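Emley Robotics Board > Manipulation > Teleop and data collection

Thread: Bimanual mouse packing -- keep the messy cable episodes or bin them?

splitpin_dave
Posted May 17, 2021

We're collecting demonstrations for a two-arm packing task at Grindholm and I'd like some opinions before we go any further, as changing the rules halfway through will be a pain.

The task is a wired computer mouse and a shallow cardboard box with a fold-back lid. The printed sheet goes flat in the bottom, mouse on top, cable in beside it, lid shut. We also record it the other way round, taking everything out, so that the table gets reset as part of the work. Everything is teleoperated, both arms, one operator per station. Logging is at 30 Hz with a head view and a view from each wrist.

The target is 2,000 episodes. We have 941 recorded and 898 of those have been marked as good. The rest were thrown out for dropped mice, torn sheets, one arm faulting, that sort of thing. No argument there.

The argument is over the cable. The mouse itself is easy, people get it in the right place nearly every time. The cable does what it likes. Some operators hold the bundle in one hand and sort out the plug end with the other before they go near the box. Some just drop the lot in and poke at it. Both end with the lid closed, so both are "good" by our current rule, but they look nothing like each other.
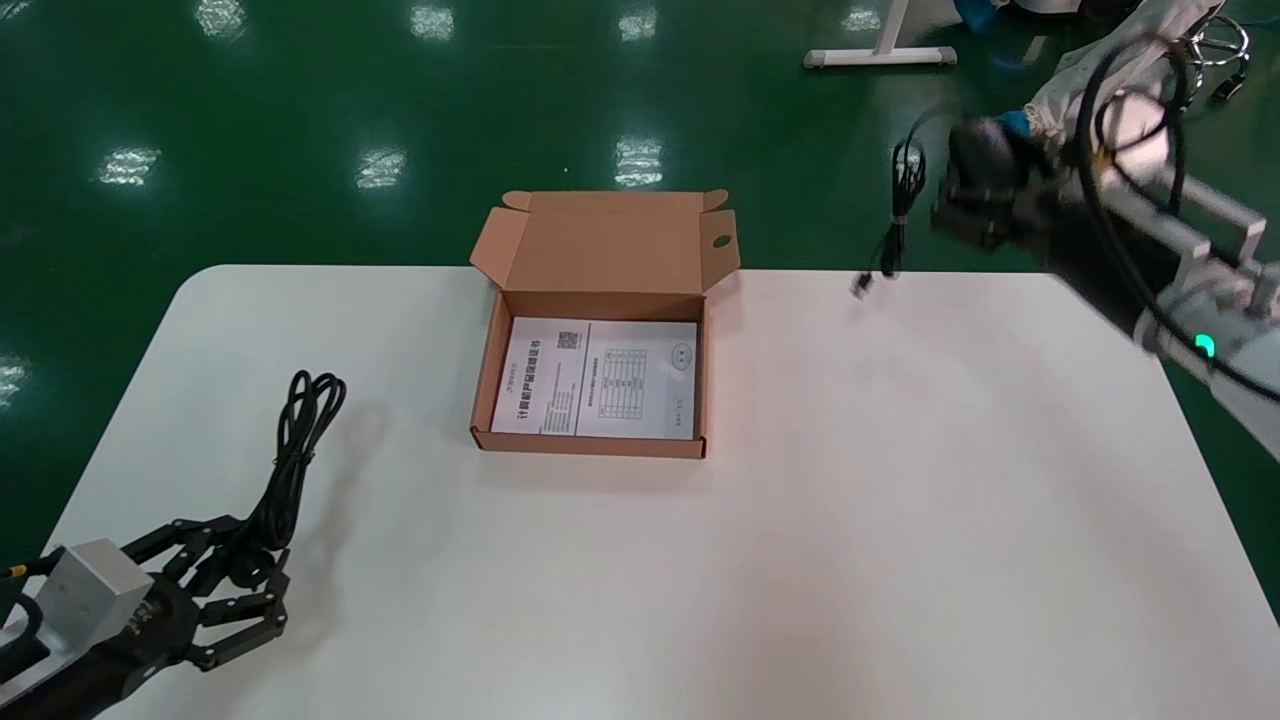 Cable bundle in the left hand, plug end hanging from the right, only the sheet in the box.

My view is that we should pick one way of doing it, write it down, and bin whatever doesn't follow it. Chih-ming Lu, who looks after the training side, wants to keep the lot. We've gone back and forth on this since February and I would like to hear from people who have trained on cables before.

orla_k
Reply #2

Keep them. You can always filter later, you can't go back and un-delete. Add a label for which style was used and move on.

tinhat
Reply #3

Disagree with orla_k, sort of. Keep the files, fine, disks are cheap. But don't train on them together. We did a similar thing with charger leads and mixed two styles, and the policy would start lifting the plug end, change its mind, and go for the bundle. It sat there dithering between the two until the time limit. Once we cut it down to one style the dithering went away, on less than half the data.

What are you training with? If it's plain regression on the joint positions then you'll get the average of two good answers and that will be a bad answer.

splitpin_dave
Reply #4

It's Foltard, so it predicts a chunk of actions at a time. Not plain regression. Chih-ming says it ought to cope with more than one way of doing things, which is the main reason for wanting to keep them all.

tinhat
Reply #5

"Ought to" is doing a lot of work. It copes when there's a clear fork early on. With a cable the fork is everywhere.

marrowfat
Reply #6

Can I ask a basic one. When you say good, who is deciding and from which view? We had a labeller passing episodes from the head view only, and when I went through the wrist views a fair number of them had the cable trapped under the lid. You couldn't tell from above.

splitpin_dave
Reply #7

The operator marks it at the end of the run, and a second person checks a sample. Mostly from the head view, I have to admit. You get a clear look at the box and both hands from there, which is why everyone uses it.
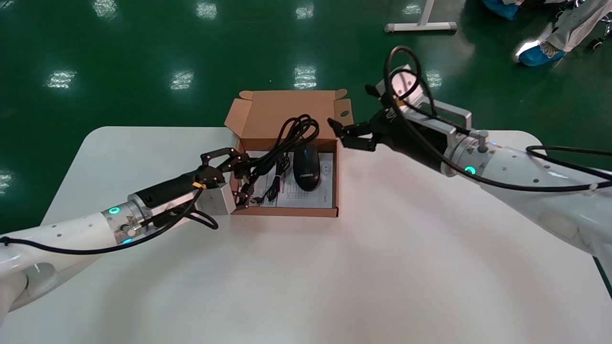
The stage I find hardest to judge is when the mouse is in and there's still cable over the back edge of the box. If the operator lets go and re-grips to tuck it in, is that a recovery or is it a mistake? At present we pass it as long as the lid goes down afterwards. I've seen the same operator do it in one go and in four goes on the same afternoon, and both got the same tick.

I'll look at the wrist views for trapped cable. I doubt we have many but I haven't checked, so I can't say.

orla_k
Reply #8

That's a recovery and you want it. If every demonstration is one clean pass then the robot never sees what to do when there's a loop hanging out over the edge. It will see that on the first day of testing.

The bits I'd cut are pauses. People stop to think, or look up because someone has spoken to them, and the arms sit still for a few seconds. Train on that and you get a robot that stops for no reason.

tinhat
Reply #9

Agree on the pauses. We trim anything where neither arm moves for more than a second. Be careful at the grasp though, the arm is still but the fingers are closing, so check the finger positions as well or you'll chop out the most useful part.

Still don't agree on four goes. One re-grip is a recovery. Four is somebody fishing.

cm_lu
Reply #10

Chih-ming here, Dave pointed me to the thread.

For the record, I'm not asking to keep everything with equal weight. What I want is to stop deleting at the station. The operator ends a run, feels it was ugly, presses discard, and then we don't know what we lost. I would like discard to become a tag.

On the two styles. I trained on the 898 with no style labels and the result was poor at the cable and fine at the mouse. I can't tell from that whether the mixture is to blame or whether it's simply the harder half of the task. So I don't think tinhat is wrong, I just don't have the run that shows it yet.

The wrist views are the other open point. They do help near the box. They also see a lot of room.

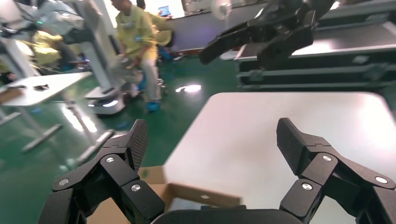

Left wrist view, fingers open over the box. The other gripper is top right, with people in yellow gowns further back.

When the hand is up and tilted like that, the background takes up a large share of the picture, and it changes from one episode to the next because people are walking about. My worry is the model picks up on something back there that has nothing to do with the cable. Has anyone masked or cropped their wrist views, or do you leave them as they are and rely on having enough variety?

marrowfat
Reply #11

We leave them as they are. Random crops and some colour shifting in training, nothing else. Moving people in the background are better than a fixed background in my experience, it's the thing that never moves that you should worry about. If you always record in the same corner of the same room, the model knows that corner.

Shiny floor though. Reflections of the lights shift with the wrist and on ours it learned to care about them. Moving the station a bit between sessions helped.

gantry_pete
Reply #12

Contrary view: drop the wrist views until the head-only version works. Three streams, two arms and a cable is too many things to be wrong at once.

tinhat
Reply #13

Head-only won't see a plug once a hand is over it. You'd be testing a different problem.

gantry_pete
Reply #14

You'd be testing a simpler problem, which is my point. But fair enough on the plug.

splitpin_dave
Reply #15

Right, I've talked to Chih-ming and this is what we're going to do unless somebody spots a hole in it.

Discard becomes a tag, nothing gets deleted at the station. Operators record which cable style they used, bundle first or drop and tuck. One re-grip is allowed without comment, and from two upwards it gets tagged as well. The second check uses the wrist views for the last part of the run, when the lid is closing.

Then we train three times: bundle first only, drop and tuck only, and both with the label fed in. Same number of episodes each so it's a fair fight. For the existing ones somebody will have to go back and label by hand. That somebody is me.

We'll use Carhuamaca for the labelling unless anyone has had trouble with it on multi-view recordings.

orla_k
Reply #16

It's all right for that. Make sure the views are lined up in time before you import, as it goes by frame number and ignores the timestamps. One dropped frame early on and your wrist view is behind for the rest of the episode.

And feed the label in as its own input, don't stick it in the episode name and hope.

marrowfat
Reply #17

Would also note the operator against each run if you don't already. You may find style and operator are nearly the same thing.

splitpin_dave
Reply #18

They are, more or less. We have operator IDs from the second week onwards, the first week is a blank. Will post the three runs in this thread when they're done, it won't be quick.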